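Good practice for hand-held grippers: Ilze Rozīte on writing the rules down

When the Piveck project began collecting demonstrations with hand-held grippers, it had no written rules. It now has 59 of them, on two sheets, and Ilze Rozīte wrote most of them.
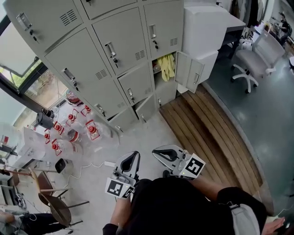 By the Sellon editorial desk
Sep 7, 2023

Rozīte came to the work from workplace safety, and she still talks like an inspector. Her first question about any recording session is where the operator's feet will be.

"People look at their hands," she says. "They've got a gripper in each one and a task to finish. So the rules start with the floor – cables, boxes, edges you can catch a toe on."

A session doesn't start until the operator has walked the route once with the grippers down. Anything that has to stay on the floor gets pointed out aloud.

The markers come next. Each gripper carries a printed black-and-white marker, and Rozīte wants both checked before every session. A bent or dirty one is replaced, never wiped and reused.

"We went through 953 recordings last December and threw out 437," she says. "A lot of that was markers. It was a dull month."

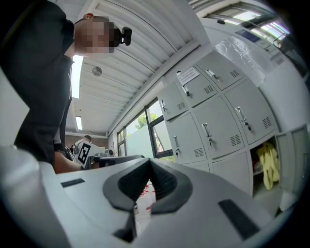 Working around other people

The team at Istow shares its space, and Rozīte says this was the hardest part to write. Her draft asked for a clear room. Operators told her that would never happen, and she took it out.

The rule now is that anyone within arm's reach must know a recording is running, and faces are blurred before files leave the building. Either person can call a stop without giving a reason.

"I'd like to see that one in a proper standard," she says. "The ones I've read cover the machine well enough. They say very little about a person holding part of it."
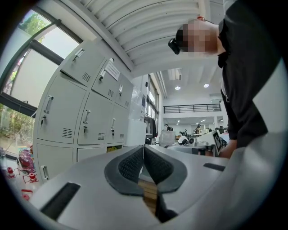 What gets left out

She has resisted rules on style. How fast to reach or which hand goes first is left to the operator, within the limits of the task sheet.

"If I tell everyone to move the same way, we've wasted their time," she says.

Lanyards are still being argued over. Rozīte would have them tucked in. The next revision is due in December, and she expects it to be shorter.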